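Community > Email & Campaigns > Reporting

Reading time: 4 min

Dashboard says 200 conversions, sales says 18. Who is lying?

Marketing runs everything through Cullix. We send a newsletter, a welcome series and a reactivation workflow that somebody built in January and that I am afraid to touch. The Cullix dashboard says the reactivation workflow brought in 200 conversions last month. Our sales people work in Kirden, and Kirden says 18 deals came from email in the same month, all workflows together.

I have checked the obvious things. Same time zone, same date range, the sync between the two runs every night and shows green. I have been asked to present "the real number" to a manager who likes big charts and small explanations. Which one do I put on the slide? And is there a setting that makes them agree, or do I just pick the one in the nicer font?

The attribution window in Cullix is whatever it was when we got it. I didn't know it was a thing until I started writing this post.

Posted by gridlock_jen

---

tobin_w

Clear your cache and log in again. Fixed it for me.

gridlock_jen: It now says 200 in a fresh browser, thank you.

---

pellmell

They're counting different events. Your email tool calls it a conversion when a contact reaches the goal step of the workflow. Your CRM calls it a deal when a salesperson creates one and fills in the source field. Salespeople fill in the source field the way I floss.

Go and look at what the goal step is. I'd bet lunch that it's "visited page" and the page is something like pricing. We had that for a year. Our best converting segment was our own support team, who opened the pricing page all day to read it out to people on the phone. Anyway we moved to Gindex after that and now we have different wrong numbers.

gridlock_jen: It's "visited any page containing /plans". We have a help article called /plans-for-the-holidays. I need a minute.

pellmell: I'll have the soup.

---

pellmell is right about the goal step, so fix that first. Open the workflow, go to the last block and swap the page visit for something a person has to do on purpose: a submitted form, a booked call, a paid invoice. Save it as a new version. If you edit the live one, the old conversions stay in the total, and you'll be explaining the same chart again next month with less goodwill in the room.

Then the attribution window. A long one lets an email take credit for a purchase made weeks later by someone who has forgotten they ever got the email. For a reactivation campaign I use 7 days from the click and ignore opens altogether. Mail apps preload images, so an open mostly tells you that a phone was switched on. If your sales cycle is long, use a longer window, but write it on the chart, under the title, in a size that can be read.

Third, the sync. Green means the job ran. It doesn't tell you that the records matched. Export both lists for the month, join them on email address in a spreadsheet, and look at the leftovers. You'll find people who signed up with a personal address and bought with a work one, and you'll find a few test contacts with names like Asdf Asdf. Exclude your own domain while you're there. On one account I looked after, at a reseller called Naidu, that filter alone took out 10 of the conversions, and one of them was me.

As for the slide, put both numbers on it with the definitions beside them. "Contacts who reached the goal page" and "deals with email as source" are both true sentences. "Conversions" with nothing after it is the word that gets people into trouble. If your manager will only take one, give the deals. It's the smaller number, and finance already has it.

You can leave the January workflow running while you build the new version. Pause it once the new one has gone a full week without doing anything odd, and take a screenshot of the old settings before you do. Someone will ask. 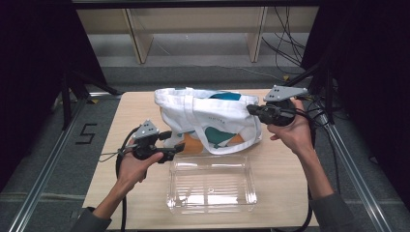
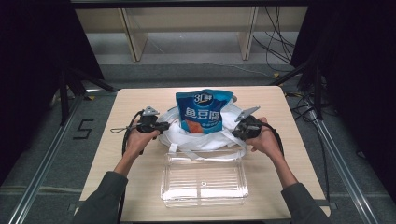
Sudheer Menon
Community moderator, Reporting and Analytics

gridlock_jen: Did the join. The leftovers include eleven Asdfs and our CEO. Building the new version this afternoon, with both numbers on the slide and the window printed underneath.

pellmell: What did the manager say about the small one?

gridlock_jen: He asked if it could be a pie.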